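Personal Growth Reading Circle, Nonunetti Center
Minutes of the Regular Meeting
13 May 2020

The meeting was called to order by the chair at 7 p.m. The minutes of the previous meeting were approved with one correction to the spelling of Đoàn Hall.

Weekly reflections. The secretary reported that the reflection on patience was sent to 700 subscribers and drew 58 written replies. Members asked that future reflections be shorter and close with a single question for the reader.

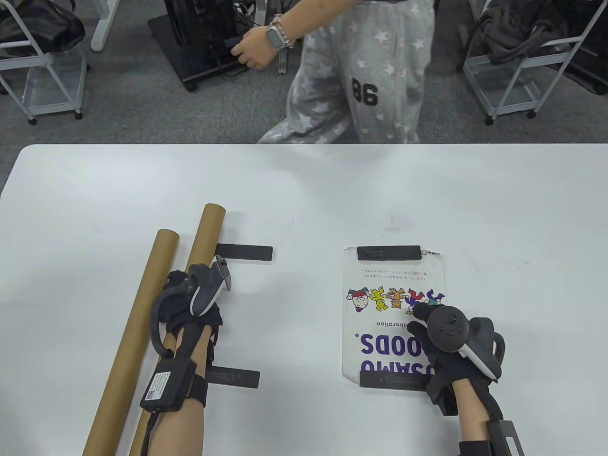 It was moved and seconded that each reflection be limited to one page. The motion carried, 21 in favor and none opposed.

Workbook. The Prulex edition of the listening workbook was discussed. Members agreed to order 40 copies and to review the chapter on forgiveness before the next session.

Other business. A request from the Femell group for a joint evening on gratitude was held over to the next meeting.

The meeting adjourned at 8:15 p.m.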